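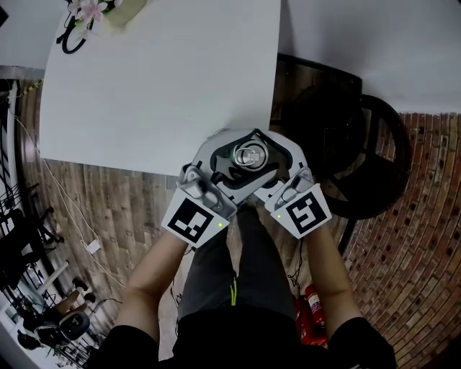 Two gray jaws over a white tabletop, green lights on.

I ride the Number 3 bus in Randillow, and I have been riding it since before my knees went bad, so you can guess which side I'm on. The county wants to start charging for it. Two dollars a ride, no transfers, starting in November if the vote goes the way everybody at the diner thinks it will.

Let me say up front that I get the money problem. I do! Fuel costs more, drivers deserve a raise they should have had years ago, and the Rokel garage needs a roof (I've been in there on a rainy morning and they had buckets out). If the county came to me and said we need to raise property taxes a little to keep the buses going, I would grumble for a day and then pay it. What I can't get behind is the idea that the people on the bus should be the ones to fix the roof.

Think about who's on it. The 6:10 out of Melnychuk is mostly folks headed to the hospital laundry and the packing plant. Zinash Birhane sits up front and has for years. She takes two buses each way, five days a week, and with no transfers that's 40 dollars a week out of a paycheck that wasn't big to begin with. I did that math on the back of my church bulletin and then did it again since I figured I must have messed it up. Nope.

Commissioner Uzma Shaikh, who I voted for and probably will again, told the Wednesday meeting that a fare gives riders "a stake in the system." Well, I was sitting in the third row and I about dropped my coffee. If you wait in the sleet at the Distier stop, which has no bench and no shelter, you've got a stake in the system. You've got a bigger one than anybody who drives past it with the heater on.

Then there's the fare boxes. Somebody has to buy them, put them in, empty them and fix them when they jam. I asked what that would cost and was told the figures were "still being refined." Okay, but we're voting on it! Mitiku Feyisa drove for the county back when we did have fares, and he says he spent half his route smoothing out wrinkled dollar bills for people while the line stood out in the rain. His daughter Selamawit drives now and would just as soon skip that part of the job.

To be fair to the other side, Dagim Alemayehu made a decent point about folks out past the river who pay county taxes and don't have a route at all. He's right, and it stinks. But a fare in town doesn't put a bus on his road. I read the whole proposal and there isn't a new mile in it.

Almost 300 people have signed the petition at the library. The commissioners allow 25 speakers a night, so get your name on the sheet early, and they open the doors at 6:30. Park behind the bank. Or take the 3, it lets you off right across the street, and for now you can still just climb on.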